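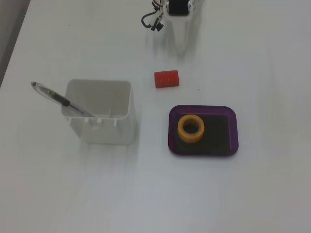
Care of Light-Colored Work Surfaces

Household Guidance from the Vistorau Extension Service
Kitchen, Laundry and Workshop Series

White and pale gray tabletops are common in kitchens, sewing rooms and home workshops. They make small parts easy to find and they reflect light well, but they show marks sooner than darker surfaces do. The following guidance covers routine cleaning, stain removal, tape and adhesive residue, and the arrangement of small supplies. It applies to sealed and factory-finished tops. Owners of stone, oiled wood or unsealed surfaces should consult the supplier before using any product named on this page.

Daily cleaning

Remove loose dust and crumbs with a dry cloth before any liquid is applied. Grit that is wetted and pushed across a matte finish will leave fine scratches, and these hold dirt afterward.

Wash with warm water and a small amount of dish soap. The cloth should be damp enough to leave a thin film of moisture that dries within a minute or two. Wipe in straight, overlapping passes from the back of the table to the front, then rinse the cloth and repeat with plain water. Soap left to dry on a matte surface appears as dull streaks, which are often mistaken for wear.

Dry with a clean cotton towel. Paper towels are acceptable for spills but shed lint on textured finishes.

Do not use scouring powder, steel wool or the green side of a kitchen sponge. Melamine foam erasers are mildly abrasive. They may be used on a single mark with light pressure, but repeated use in the same place will produce a shiny patch that cannot be reversed.

Stains

Coffee and tea. Apply a paste of baking soda and water, leave it for five minutes, and lift it off with a damp cloth. Do not rub the paste in.

Ballpoint ink. Dab with rubbing alcohol on a cotton ball, turning the cotton as it picks up color. Test the alcohol first on the underside of the top or another hidden area.

Permanent marker. Treat as for ballpoint ink. Several applications may be needed. A faint gray shadow sometimes remains and will usually fade with ordinary washing over the following weeks.

Turmeric, curry and mustard. Wash with soap and water at once. If a yellow stain remains, place the table in direct sunlight where this is practical. Household bleach, diluted according to its label, may be used as a last resort. Never combine bleach with vinegar, ammonia or any other cleaner. Open a window and wear gloves.

Rust rings from cans and tools. Apply lemon juice and table salt for ten minutes, then rinse thoroughly. Acid should not be left on metal edging.

Candle wax. Allow the wax to harden fully, or place a bag of ice on it. Lift with a plastic scraper held nearly flat. Residents of the Mavstead district have reported good results with an expired plastic card, and the Service has no objection to this method.

Tape and adhesive residue

Masking tape is intended for short-term use. The longer it stays down, the more firmly the adhesive bonds, and sunlight and heat speed the process considerably. Tape applied to a tabletop should be removed the same day where possible. Tape left beside a sunny window for an entire summer may need to be softened before it will come away.

To remove fresh tape, pull it back slowly over itself at a low angle. Pulling straight up tends to tear the paper and leave the adhesive behind.

To remove old tape, warm it with a hair dryer on the low setting, keeping the dryer moving. When the edge begins to lift, pull gently and continue warming just ahead of the strip.

For residue, rub a few drops of cooking oil into the adhesive and wait ten minutes. Scrape with a plastic edge and wash with dish soap until no oil is left. Oil that remains on the surface will prevent new tape from holding and will attract dust.

Storing tape rolls

A roll of tape keeps best lying flat in a cool, dry place away from direct light. Rolls stood on their curved edge may develop a flat spot, and rolls left loose in a drawer collect lint along the sides. Once lint is embedded, the tape tears unevenly and cannot be laid in a clean line. A rimmed tray with a mat in the bottom is suitable for rolls in frequent use.
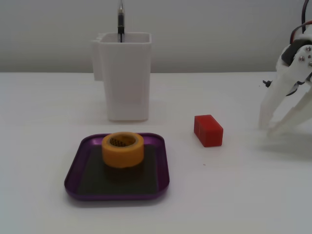

A roll of masking tape kept on a matted tray, with an upright container behind.

Rolls that have become difficult to start may be placed in a microwave oven for a few seconds together with a cup of water, provided that the core is plain cardboard. Rolls with any metal or plastic part should not be treated in this way. Tape that splits repeatedly after warming has reached the end of its useful life.

Fold under the last quarter inch of tape after each use.

Trays and containers

Supplies that are used every day should be kept within reach, and all others should be put away. The Service recommends one tray and one upright container for each work area. Additional containers tend to fill with items that belong elsewhere.

A tray should have a raised rim so that pins, screws and beads do not roll off. The mat should contrast with the items placed on it. Dark mats are suitable for light thread, brass hardware and most tape. Wash mats separately in lukewarm water and dry them flat. A mat returned to its tray while damp will develop an odor, and moisture trapped beneath it may discolor the tray.

Upright containers should be heavy enough not to tip when filled on one side. A layer of clean gravel or a few large washers in the bottom will steady a light container. Place blades and points downward. In households with young children, scissors and craft knives should be stored in a closed drawer or cabinet.

Empty and wash trays and containers once a month. Wipe the tabletop beneath them at the same time, as the covered area will otherwise age differently from the rest.

Heat and weight

Most factory-finished tops are damaged by cookware at temperatures well below those of an ordinary oven. Anything that has been heated above 200 degrees Fahrenheit should be set on a trivet or a folded dry towel. A damp towel conducts heat and should not be used for this purpose. Glue guns and soldering irons should rest in their stands, with a ceramic tile placed beneath.

Sewing machines, mixers and bench vises weighing more than 25 pounds should be lifted into position by 2 people. Dragging such items is the most common cause of long scratches. Felt pads should be fitted beneath fixed equipment and replaced when they become hard or gritty.

Repairing small scratches and chips

Light scratches in a matte finish may be made less visible with a thin coat of colorless furniture wax. Apply it to the whole top, as waxing a single spot will leave a visible difference in sheen. Wax is not suitable for surfaces on which food is prepared.

Chips along the edge may be filled with a repair paste matched to the color of the top. Clean the chip with alcohol, allow it to dry, and apply the paste in two thin layers. Mask the surrounding area beforehand, and remove the tape while the second layer is still slightly soft. White pastes vary considerably, and a sample should be allowed to cure fully before the color is judged.

Seasonal note

Indoor air is driest from December onward, and matte surfaces collect more dust during this period through static. A cloth barely dampened with plain water will control it. Silicone sprays should be avoided, as they interfere with paint, glue and tape for a long time after application.

Further information

Related leaflets in this series include Leaflet 623, Removing Adhesives from Glass and Metal. Printed copies are available at the Dremen and Kos service desks during regular hours. Residents without transportation may request copies by mail.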